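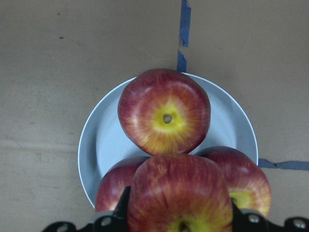

Apples on a plate between two strips of blue tape, from the wrist camera on the Bornus cell at Clunmont. The gripper is closed on the front apple.

A success rate is not a safety record

In August the Bornus fruit handling cell at Clunmont stopped in the middle of a long run. The log shows 279 completed cycles, then a grip force fault, then a manual stop. The arm had closed on an apple, met more resistance than it expected, and carried on closing. The controller allows 3 seconds of excess current before it trips, and it took all of them. The apple split, the plate moved, and the operator reached the stop button at nearly the same moment as the software.

The damage was one apple and a chipped plate. The incident was filed as a minor product loss and the cell was running again on Monday. I think that was the wrong classification, and I think the reason it was wrong applies to most small cells of this type.

The cause was ordinary. The fingers close to a target width taken from the camera estimate, and a force limit is supposed to catch the cases where the estimate is poor. When fruit is packed tightly on a plate, a finger has to go down into the gap between two neighbours. It can then be pushing on the apple it wants and the apple beside it. The motor current rises in both cases and the controller cannot tell them apart. At some point the limit had been raised to stop nuisance trips, and the commissioning sheet was never updated. The value on paper was 46 per cent of motor rating. The value in the controller was higher.

There was a second fault behind the first. The plate position is marked with tape on the work surface. Tape is a perfectly good way to tell a person where to put a plate. It is a poor datum for a machine, as it lifts, tears and gets replaced by eye. No check in the program compared the plate's position with the taught one before the fingers went down. A shifted plate therefore looked to the software like a slightly odd apple.

The acceptance test at Clunmont was 2000 picks with a stated proportion of successes. That test measures output. It has nothing to say about what the machine does during the picks that fail, and those are the only ones that matter for safety. A failed pick in which the arm backs off and reports is a different event from a failed pick in which it squeezes until a timer expires. Both were entered in the same column.

The usual objection is that the gripper is small and the load is fruit. I accept that the forces are low by industrial standards. But operators clear jams on these cells by hand, often from the side, and a finger between two apples would raise the current in much the same way as a third apple. The August trip was a measurement of how long that would last.

Retamal, who built the controller, have since offered a faster trip as an option. It should be the default. The older cell at Jullthorpe has used a short trip for as long as I have worked with it. It stops more often, and the operators complain about it, and I would still rather stand next to that one.

I would ask for two changes in the acceptance procedure. Force limits should be read back from the controller and signed against the sheet at every restart following a fault. Failed picks should be logged with peak current and time to release, and the worst figure should appear on the first page of the report, beside the success rate.

The cell at Clunmont is still running with the raised limit. The request to lower it is waiting for a planned maintenance stop.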